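Robots are better watched from a folding chair

I have now been to three robot open days, and the one at Unham in December is the one I keep bringing up at dinner. The other two had a light show. Unham had a coffee urn, a row of folding chairs and an arm picking things out of a bin for most of a Monday, and I stayed until they turned the heat down.

The lab is on the second floor of the old Gengate building, past a dentist. Zuzanna Jakubowski, who runs the picking group, gave us a talk of 11 minutes and then sat down, which I wish more hosts would do. After that we could pull our chairs up to the tape and look for as long as we liked. There were 16 of us in the afternoon group, including a man from Tilley who packs garden supplies for a living and asked the best questions of the day.

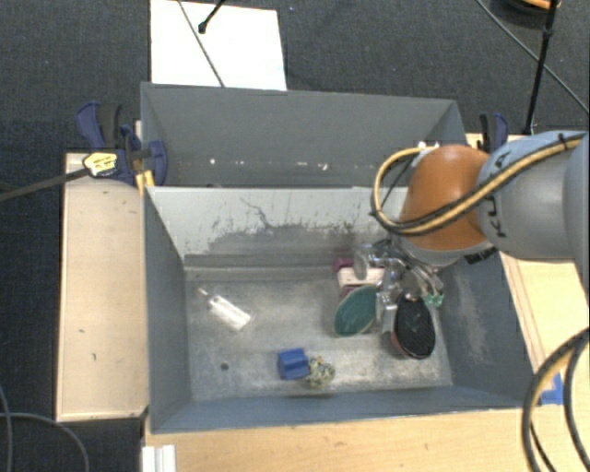
My case for this kind of visit is simple: you learn more from ordinary mess than from a polished routine. A trade show demo gives the arm a stack of identical boxes, and you go home knowing it can lift a box. At Unham the bin held a blue block with angles all over it, a mottled ball right up against the block, a couple of brush-like things and a small white tool with a thin tip. Try planning a grip for each of those! I had my own guesses (I would have gone for the block first) and so did everyone in my row, and we argued about it in whispers like people at a chess match.

I loved the clamps, too. Two of them, blue and black, the sort you could find in any garage, and pale wood on three sides of the front bin. I've read plenty of articles in which robotics sounds like something that comes down from the clouds. Sitting there, I could see that it is also shop work, with scuffed metal and a bit of blue tape, and I found that far more exciting than any light show.

Imtiaz Cassim, a friend who came along mostly for the ride, thinks I'm too easily pleased. His view is that the public wants to see the finished thing, and that a slow afternoon will put off as many people as it wins over. He may be right about some of them. Two people in our row left before the break.

But the man from Tilley stayed, and so did a girl of 8 who wanted to know if the arm ever gets bored. I'd take her to the next one over any trade show in the state. Unham says it will be in spring, same room, and I hope they keep the folding chairs.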